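Community Help > Desktop Computers > Power and Startup

Print this page | E-mail this page

Old desktop loses date and time after being unplugged

Posted by Pin-yu Lu, November

I look after a few older desktop towers at a tutoring office. One of them resets its clock whenever the power strip is switched off overnight. At startup it stops at a message about the time not being set, and I have to press F1 to continue. After that it runs normally all day. Browsers then complain about certificates until I correct the date by hand. Is this the coin cell, or is the board failing? I would like to keep the machine, as it runs an old copy of Tsao label software that we can't move.
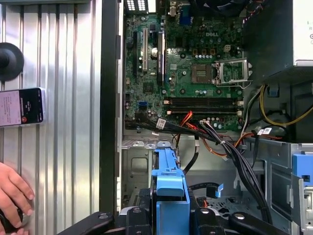
I have a multimeter and can take a reading if someone tells me what to look for. The office closes at 5:30 p.m. and the strip goes off then.

2 replies

Reply by Josefina Quiroga

Almost certainly the coin cell. Most desktops of that age use a CR2032, nominally 3 volts. Measure it out of the holder, positive side up. A new cell reads a little over 3. Below 2.8 I replace it, and below 2.5 the clock is usually already losing time.

Before you pull it, go into setup and write down the boot order and the SATA mode. Some boards return to defaults when the cell is removed, and a changed SATA mode can stop Windows from booting.

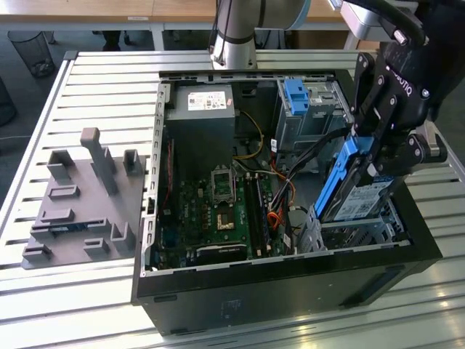 Then shut down, unplug the cord, and hold the power button for ten seconds. Touch bare chassis metal. Push the clip on the holder sideways - don't pry from underneath with a screwdriver, the contacts bend easily. Fit the new cell, set the clock in setup, save and exit.

If it still resets with a good cell, check that the clear-CMOS jumper is in its normal position. After that I would suspect the board.
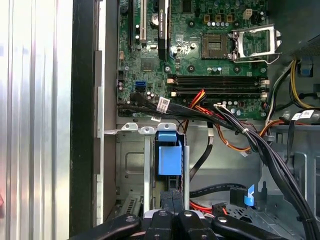

Buy cells with a date code on the package. I had a bag of Orko cells from a clearance bin and several measured low when new.

Reply by livness_688

had this too, changed the battery and it was fine. or just leave the strip on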